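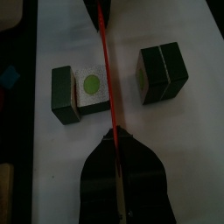

Les blocs sur le plateau blanc, à la journée portes ouvertes de l'atelier Vinmont.

Ranger un établi : ce que j'ai retenu d'une démonstration de robot

L'atelier Vinmont ouvrait ses portes au public en février. J'y suis allé pour les machines à bois et j'ai passé l'essentiel de la visite devant le poste de Kgomotso Van der Merwe, qui faisait manipuler des blocs à un bras équipé d'une pince. Son programme de tri s'appelle Asell. Elle nous a donné le chiffre de la semaine : 792 prises réussies sur presque 1 000 essais. Les échecs venaient surtout de la préparation du poste. Plusieurs de ses consignes s'appliquent très bien à un établi de garage ou à un plan de travail de cuisine.

Fond clair et mat. Une petite pièce sombre se retrouve tout de suite sur une surface blanche sans reflets. Chez moi, j'ai vissé un panneau blanc mat sur la moitié de l'établi, côté petites réparations. Il se lave à l'eau savonneuse – pas de poudre à récurer, elle finit par le faire briller.

Garder un passage. Deux boîtes collées l'une à l'autre se prennent mal, même à la main. Laissez 18 mm entre les bocaux ou les boîtes à vis que vous sortez souvent. Ceux qui servent une fois par an peuvent se toucher.

Repérer par le dessus. Certains blocs portent une pastille vert vif. J'ai repris l'idée pour les pots d'épices rangés en tiroir et pour les boîtes de chevilles : une gommette par famille, collée sur le couvercle. Dégraissez d'abord à l'alcool ménager et laissez sécher. Évitez les gommettes en papier près de l'évier.

Surveiller les fils. Avant de brancher une ponceuse ou un mixeur, faites faire à l'appareil tout le trajet prévu, à vide, et regardez où va le câble. S'il tire, changez de prise ou rapprochez la rallonge. Un crochet fixé à 90 cm au-dessus du plan suffit pour un petit outil.

Sortir du plateau ce qui ne sert pas. Les chutes et les pièces en attente vont sur le côté, dans un bac peu profond. J'utilise un bac Imico, mais un couvercle de boîte à chaussures convient aussi.

Un dernier point pour ceux qui iront à la prochaine visite : la démonstration se tient au fond, après les presses Zeng, et il faut s'inscrire à l'accueil. Prévoyez des chaussures fermées.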